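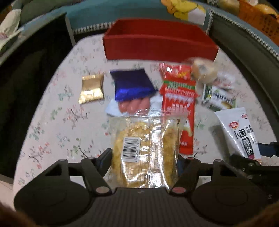
30 Apr 2024 — Jollia, pruning run, second comparison

Where we left it: Kvido's position is that bad demonstrations make bad policies, so throw out the bad demonstrations. Mine was that this sounded right and would take an afternoon. One of us has been corrected by events and the other lost a good deal more than an afternoon.

Task unchanged. Snacks on the tablecloth, open red box toward the far side, pick up a packet, put it in the box, repeat until the person holding the gripper loses interest. All demonstrations come from the hand-held gripper at the Orbán apartment, with the camera looking down past the fingers. The policy gets the camera view and jaw width and nothing else. It doesn't get told which packet to take.

Full set is 1222 demonstrations. One demonstration = one packet, from open jaws to open jaws above the box. Sedinden (the pruning script, named by Benedek, who will not say after what) goes through the jaw width trace and keeps a demonstration only if:

the jaws close once and stay closed until release
there is no long pause between approach and close
the release happens inside the box, judged from the tracked pose

That leaves 644. Same network, same training length on Watia, same seed for both sets. I checked the seed this time. See the February entry for what happens when I don't.

What we expected

Pruned set wins. The demonstrations in it are lovely. You can play them back to visitors. The hand goes down, the jaws close, the packet goes up, everybody looks competent.

What we got

On the sausages, the bun and the smaller stiff packets, the pruned policy is smoother and a bit quicker, and I have no complaints. On the big crinkly bags it is terrible. It goes down in exactly the right place, closes on a pinch of film, lifts, loses the bag, and then carries nothing to the box with great confidence and lets go of it. Then it comes back and does it again. Kvido watched a whole run of this with his coat on.

The policy trained on everything is uglier. It dithers. It closes, opens, moves over a little and closes again. But when the film slides out it notices, or behaves as if it notices, and goes back down before leaving the table. On the clear bag of yellow crunchy things it gets the bag into the box far more often than the pruned one does. I made Benedek rerun both with the layout reshuffled, on the theory that we had been lucky. Same ordering.

So the rejected demonstrations contain the recoveries. Written down like that it looks obvious, and I'd like it noted that it did not look obvious to anyone who was in the room when we wrote the rule. A bag full of air is hard to pick up even for a person squeezing a handle. People slip, reopen and try lower down. Sedinden saw two closures and filed it under incompetence.

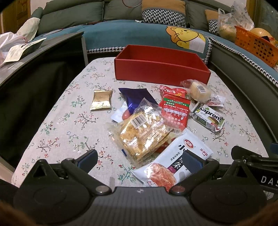

I went back through the rejects by hand to see what else was in there. It took the whole morning and I do not recommend it. They fall into three piles, unequal.

Pile A, regrasps. By far the biggest. Jaws close, something slides, jaws open, second attempt works. These are good data. Some of them are the best data we have, particularly on anything with loose film at the ends.

Pile B, dawdling. Long hover before the close. A lot of this is the operator choosing between two packets lying across each other, which is a fair thing to hesitate over. From the camera's side, though, it is a long string of nearly identical views with no motion, and the policy learns to hover too. The dithering in the full-set policy comes mostly from here, I think. Not proven.

Pile C, actual rubbish. Packet dropped short of the box and abandoned, tracking jumps, one where the operator clearly stopped to answer somebody and the gripper wanders off to look at the sofa. Throw away without regret.

The first rule was catching C, which was its job, and taking A and B along for the ride.

Jaw width, a side note

The width trace is less informative on soft packs than we have been pretending. Closed on a bun, you get a clear plateau at some width above zero. Closed on the edge of a bag, the jaws go nearly all the way shut and the trace looks the same as a miss. Kvido wants a threshold. I tried over 600 values in a sweep, which sounds thorough and mostly shows that sweeps are cheap. No threshold separates "holding film" from "holding nothing." You have to look at the camera. After the lift, a held bag stays put between the fingers while the tablecloth moves behind it, and a missed one stays down with the cloth. A very small classifier on a pair of views, before and after lift, does this well enough to be useful and runs in no time.

The tablecloth helps here, being covered in little flowers. I would not bet on the same trick over a plain white table. Benedek has offered to find out, in a tone that suggested he'd rather I did.

Revised rule (Sedinden 2)

Keep a demonstration if the final closure leads to a release inside the box, whatever came before it.
Cut hover segments down instead of dropping the demonstration. Keep the last stretch before the close.
If there was a miss, keep the miss, the reopening and the second approach. Drop any part where the empty jaws travel toward the box.
Drop tracking jumps as before.

The third line is the one I care about. Carrying nothing to the box is the behavior we want gone, and a handful of demonstrations do contain it, when the operator didn't look down either. So we can't put all the blame on the pruning.

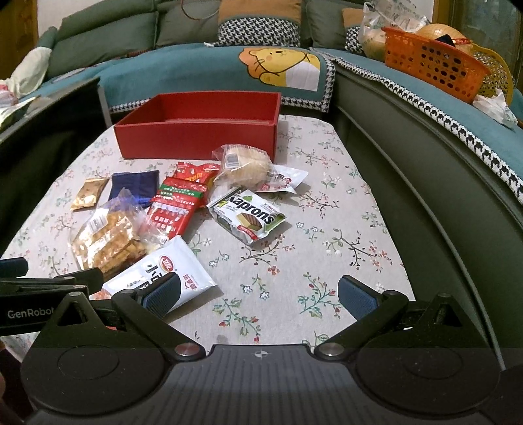 Jaws open, snacks spread across the cloth, red box empty at the back.

Layout notes for whoever does the next collection

Keep some packets overlapping. The tidy layouts train a policy that gets upset when a long red packet lies across another one, and ours spent a good part of one run nudging the pair along the cloth.

Move the box more. It has drifted a little between sessions, but it is always on the far side, and I suspect the policy has learned "forward and let go." Try it on the left edge, and once or twice close to the operator.

The long flexible packets want a grasp across the middle. Across the end, they swing.

Please stop eating the test objects. A half-empty bag is a different object and I had to exclude a batch.

Open

Does the hover trimming hurt the overlapping packets? The hesitation might carry some information about which one is on top. I doubt it, but I doubted the last thing as well.

Kvido thinks we should weight the regrasps up. I'd rather see the plain version of the new rule first, then argue.

Training on the revised set started on Watia before lunch. Benedek has the shuffle list and will run the evaluation blind, so I'm staying out of the apartment until he's done. Checkpoints go in the usual folder, under the new rule's name, with the seed in the file name. Yes, Kvido, in the file name.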